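Salamander Season Is Almost Here

6 October 2021
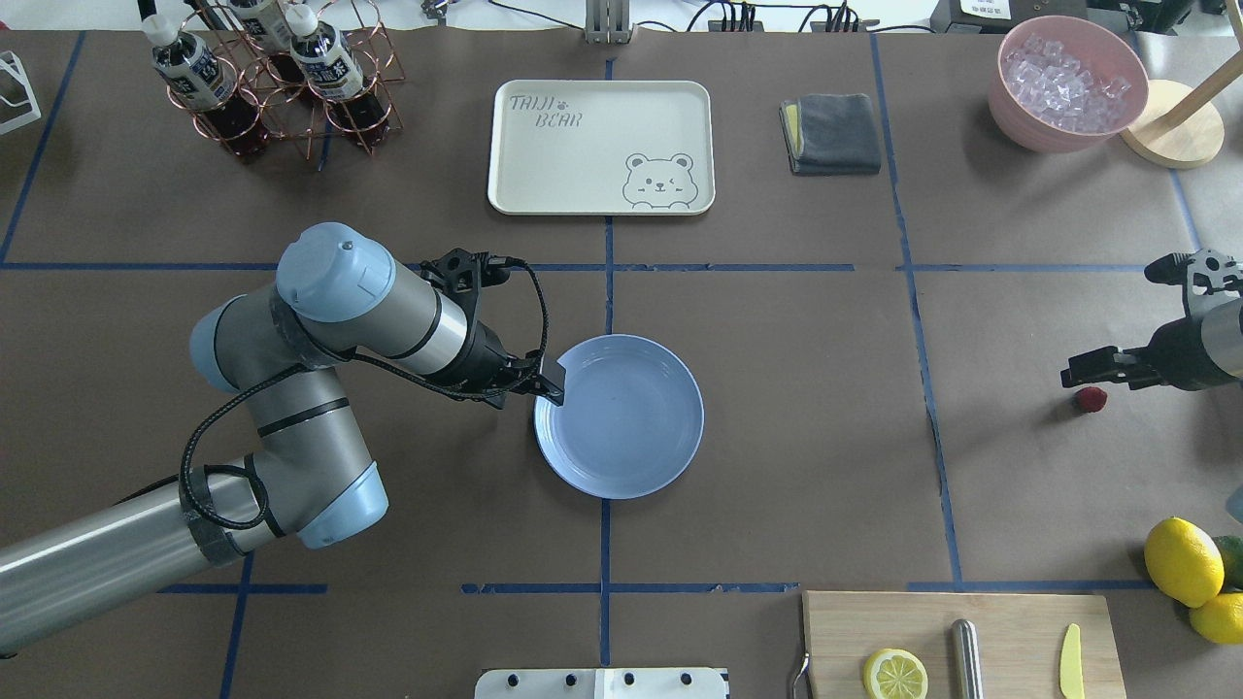 I drove out to the Sadowski tract on Sunday to see how the ponds looked, and folks, they look terrible! Two of them are cracked mud and the third has a puddle a raccoon could drain. If you are a marbled salamander, this is exactly what you want. The females come down out of the woods in the fall, lay their eggs under logs and leaf litter in the dry basin, and curl up around them until the rain fills the pond. So a sad-looking pond in October makes me very happy.

We ran the drift fence at Plokier Pond for the first time last year and ended up with 704 marbled salamanders in the buckets, 628 of them adults. The rest were young ones from the spring before, some of them barely longer than my thumbnail is wide (okay, a little longer than that). I had guessed maybe half as many, and I lost a bet with Seraina Reisinger over it, so she got a pie.

Seraina is running the fence again this fall. She spent most of last week patching the silt fabric on the north side, where a tree came down in August, and she swapped out 4 of the buckets that had split over the winter. The new ones have sponges in them so the animals don't dry out, plus a stick leaning up one side so the mice and shrews can climb out. Please don't pull the sticks! I know they look like something that fell in.

Buckets get checked every morning, early, and more often if it rains. We still have 3 open slots on the schedule, all of them on weekdays, of course. You need boots, a headlamp and clean hands, meaning no bug spray, no lotion and no sanitizer. Salamander skin soaks up everything. If you have been wading anywhere else, scrub and bleach your boots before you come, and let them dry all the way.

One more thing about the road. The gate on the Griltell side is locked until deer season ends, so come in from Gotetti Lane and park on the gravel, well off the pavement. On rainy nights go slow past the culvert. I moved a spotted salamander off the yellow line there last November and there was another one right behind it.

Send me a note if you want a morning, and tell me your boot size if you need to borrow a pair.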